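**Kitchen and dry store walk-through, Bemstead House**
December 18, 2023
Areas covered: kitchen, dry store, back passage, sorting table
Marks used: OK / FIX / WATCH

Carried over from March: the loose shelf bracket in the dry store and the missing label on the first aid box. Both are closed below.

## 1. Floors and walkways

- [x] Back passage clear to the outside door. **OK.** Flattened boxes have gone to the shed.
- [x] Floor mat at the sink lies flat. **OK.**
- [ ] Floor mat at the stove lies flat. **FIX.** One corner curls up. Tape is not good enough in front of a stove. Replace it.
- [x] Step stool opens and locks. **OK.** Rubber feet all present.

## 2. Stove, oven and heat

- [x] Knobs turn fully to off. **OK.**
- [x] Oven mitts without holes. **OK.** The old pair was thrown out in March.
- [ ] Hood filter clean. **FIX.** Greasy on the left side. Soak and scrub before the next big cook.
- [x] Fire blanket on its hook, tabs hanging down. **OK.**
- [x] Extinguisher gauge in the green. **OK.**

## 3. Electrical

- [x] Kettle cord. **OK.**
- [ ] Zarketti mixer cord. **WATCH.** The outer cover is stiff near the plug. No bare wire showing. Check again next time and take it out of use if it cracks.
- [x] No extension cords across the work counter. **OK.**

## 4. Dry store shelving

- [x] Shelf bracket, upper left. **OK.** New screws, 3 of them, holding well. Closed.
- [x] Heavy items at waist height or lower. **OK.** The 20 lb flour sacks are on the bottom shelf.
- [ ] Nothing stored within 7 inches of the ceiling light. **FIX.** Paper towels are stacked too high again. Move the top row to the passage cupboard.
- [x] No signs of mice or insects. **OK.** Traps empty.

## 5. Cold storage

- [x] Refrigerator door seal. **OK.**
- [x] Raw meat on the bottom shelf, covered. **OK.**
- [ ] Open containers marked with the day opened. **FIX.** The Cilari tomato sauce had no mark. It was thrown out. The marker has been tied to the door handle.

## 6. First aid

- [x] Box labeled and within reach. **OK.** Closed.
- [ ] Contents match the list inside the lid. **FIX.** Burn dressings are short. Order 11 to fill this box and the one in the Chu room.

## 7. Sorting table

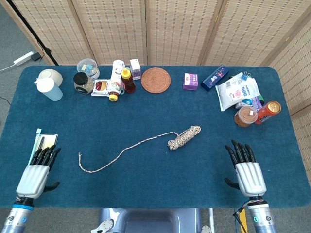
**Inspected and written up by:** Housekeeping Lead, Bemstead House

Mixed goods come to this table before they go back on a shelf. The mat is the teal-blue felt one.

- [ ] Rope coiled and tied, both ends in. **FIX.** The braided rope is wound into a hank, but a long strand runs loose across the mat and its tip is frayed. Trim and whip the end, then hang it up. Rope does not go back in the kitchen at all. Its place is the hook in the passage.
- [ ] Bottles standing straight. **WATCH.** The tall white bottle with the yellow cap is leaning. Stand it up and check that the cap is tight before shelving. The squeeze bottle of amber liquid goes on a tray so any drips are caught.
- [ ] Jars labeled. **WATCH.** Check the clear jar with the black lid for a label. Salt and sugar look the same in a clear jar. If there is no label and no one is sure, empty it and start over.
- [x] Lids on. **OK** for the pale blue pitcher.
- [ ] Bowls checked for chips. **WATCH.** The cream ceramic bowl is upside down. Run a finger around the rim before it goes back with the others.
- [ ] Small boxes sorted. **FIX.** Food in one group, anything else in another. Read every label, and do not go by the color of the box.
- [ ] Woven coaster. **WATCH.** Feel the edge for loose or sharp ends. Keep it away from the burners.
- [ ] Felt mat kept clear of spills. **WATCH.** Felt holds liquid. Shake it outside and let it dry flat after any spill.

## Still open

Stove mat, hood filter, paper towels, burn dressings and the rope end all need doing before the next walk-through. The day marks on open containers get a second look at the same time. Write the date finished beside each item and initial it. The mixer cord stays on the list even if it looks the same.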